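Journal > Moving > March

Mar 24, 2021

Boxes. Still boxes. We have been in Girville eleven days and I can find the waffle iron but not one single fork that matches another fork.

Ok so people keep asking how the move went and I keep saying "fine!" and then changing the subject, so let me just get it all down while the laundry runs. Might be out of order. Sorry.

The plan was to leave Drivbridge on a Friday, sleep one night on the way, get here Saturday before lunch, meet the truck. The truck had other ideas. The moving company (found them online, nice reviews, a lot of the reviews sounded the same now that I think of it) quoted me $1172 over the phone. Guy was very cheerful. Then the day before, different guy, less cheerful, says it's $1820 on account of stairs. We had four stairs. Four! Going up to a porch. I argued, got nowhere, paid it. No one else could come on one day's notice and the lease was up.

Things I packed well – books, the good glasses, winter coats. Things I packed badly – everything after about nine at night. By then I was just sweeping drawers into whatever was open. One box says KITCHEN/TAX. Another one says MISC and so do the six boxes under it. If you are moving soon please write real words on your boxes. Write them on the side, too, not the top, the top is where the next box goes.

Also I did the thing where you pack the scissors first.

The drive was long and mostly boring which is what you want from a drive. Rain until Mumport, then sun, then a sort of rain with sun in it. We stopped in Mumport for sandwiches at a deli that had a hand drawn sign and the best pickles I've had in years, and I would of bought a jar except where would I put a jar. The cat yelled for the first hour and then went completely silent, and I kept pulling over to check on him. He was asleep every time. He was furious to be woken up every time.

Truck showed up Monday. Not Saturday. So two nights on the floor on camping pads, eating take-out off the lid of a cooler. I won't pretend it was romantic. My hip still hurts. 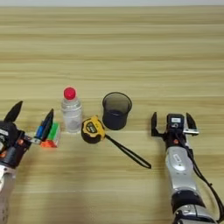

Anyway, unpacking. I had this big idea that I'd do one room at a time, finish it, close the door, feel good. Lasted until I needed a lamp. The lamp was in the bedroom stuff, the bulb was in the bathroom stuff, the extension cord was in KITCHEN/TAX. So now I do a bit of every room every evening and none of them are done. But the beds are made and the coffee maker works and there's a shower curtain up, and I've decided that counts as living here.

What I didn't expect is how much of it I don't want anymore. I paid by the pound for some of this! Three colanders. A bread machine I've used twice. Cables to phones we don't own. There's a donation place over by the hardware store and I have been twice already and they know my car. I'd say do the clearing out before the move, everybody says that, I read it on probably ten different websites, and I still didn't do it. You won't either. It's fine.

The house itself is good. Small. 845 square feet, down from a bit more than that, but it feels bigger with the windows on the long side. The kitchen faces east so mornings are really bright in there, too bright almost, I need a shade. The floors creak in the hallway. There's a cupboard under the window that doesn't open and I'm a little scared of it. Water pressure is amazing. Last place you had to sort of run around under the shower to get wet.

Neighborhood – quiet, dogs, one very loud truck at 6 am. There's a bakery called Muñoz a few blocks down that does a cinnamon thing on weekends, get there early, I got there late and had a plain roll, also good. Library is walkable. Haven't got my card yet, they need a piece of mail with my name on it and so far all my mail is for the people before us. They got a lot of catalogs.

Money wise, for those who asked: I set aside $2000 for the whole thing and you can see from the truck alone how that went. Gas, one motel night, the sandwiches, a new mop, a new set of keys after the first ones didnt turn in the back door. I've stopped adding it up. Will add it up in April maybe.

Still missing: the can opener, the blue rug, the screws for the desk legs (I put them in a bag and taped the bag to something, but to what), one boot.

Dryer just buzzed. More when I find the forks.

7 comments
12 shares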